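餐饮经营选修课 第三讲讲义:小店的菜单怎么写、怎么定价

上次下课有几位同学追着我问,冷饮甜品店到底该让客人自己动手加料,还是店员做好了端出来。我想了一晚上,觉得这问题得先放一放,因为你连菜单都没写明白,谁来加料都一样乱。所以今天先讲菜单,自助的事三月份那一讲再说。

先提醒一句,课后作业要用到计算器,手机上的也行,别到时候借来借去的。
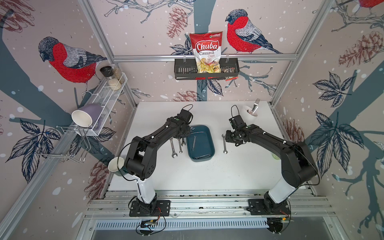 博登(Boltden),2005年12月18日

好,开始。我上个月去了一家叫 Yagi 的面馆,坐下来一翻菜单,足足125道!一家面馆啊,连冰淇淋都有。我翻到第三页就放弃了,问店员什么好吃,她说都好吃。这种回答大家应该都听过吧。最后我点了最普通的汤面,味道其实挺不错,汤很清,面也有嚼劲,可是我再也不想翻那本菜单了。

隔一条街的 Mokard 是另一个路子,全部就14道,写在一张纸上,正反两面都没用满。我进门到点完菜大概也就一会儿工夫。后厨备料简单,剩的也少,客人还记得住名字,下次来直接报。我不是说菜少就一定好(有同学家里开大酒楼的,别急着反驳我),但是小店人手就那么几个,菜单每多一行,冰箱里就多一盒东西,这个账你们要会算。

说到算账。假设你的店一个月的食材支出是2,000元,别的先不管。很多人定价就是成本乘以三,完事。我年轻时候也这么干,结果炖菜卖得便宜了,凉拌菜卖得贵了,客人一看拌黄瓜那个价就摇头。炖菜占灶、占时间、占人,这些都得摊进去。

所以我现在的习惯是分两步走。第一步把每道菜的食材一样一样写下来,连葱花和油都写,别嫌烦。第二步在旁边写这道菜要占用灶台多久、几个人经手。写完你再看,有些菜你自己就不想卖了。

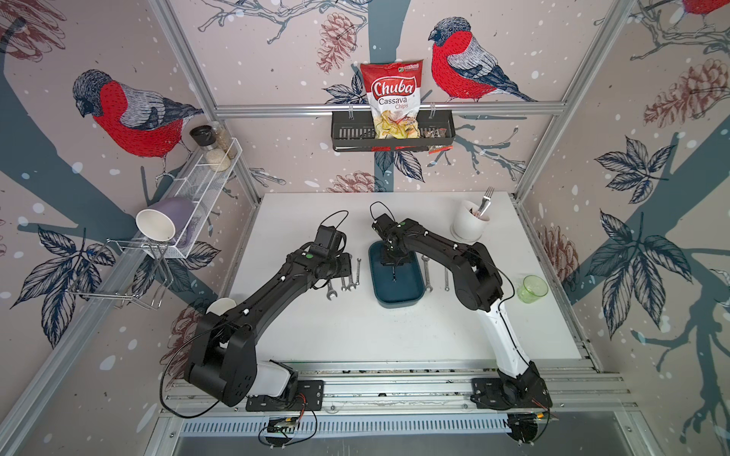

还有菜名。菜名这东西我要多啰嗦几句,每年交上来的作业里都有“金玉满堂”“步步高升”,我批着批着就饿了,可还是不知道里头是什么。玉米炒松仁就写玉米炒松仁嘛!要是实在喜欢好听的名字,后面加一行小字,把主料和辣不辣写清楚。花生、虾、鸡蛋、牛奶这几样一定要标,有人吃了会过敏,不能偷懒。

再讲顺序。客人看菜单多半先看最上面,再跳到最下面,中间的容易滑过去。你最拿手的、利润也过得去的,放在上面。Bumside 那家早餐铺把招牌煎饼写在倒数第三行,字还特别小,我去了四次才发现,后悔得不行,前面三次都白吃粥了。

换季的菜别印进正式菜单,另外写一张夹着,卖完就抽掉。涂改液和小贴纸尽量少用,一页上贴了五六块,看着就不太想吃了。

本讲作业:
1. 找一家你常去的小店,把菜单抄下来(拍照也可以),划掉你认为可以不要的菜,每道写一句理由。
2. 下面这道算一算:某店一个月营业额2,548元,食材支出2,000元,食材占比是多少?这个店还能撑多久,说说你的看法。房租自己假设一个数,写明就行。
3. 给自己家里的三道家常菜定价,用今天讲的两步法,过程要写出来,光写一个价钱我不给分。

下一讲讲进货和库存,会用到第3题里的用料表,所以请把底稿留着。参考书还是上次那两本,图书馆只有一套,大家看完早点还。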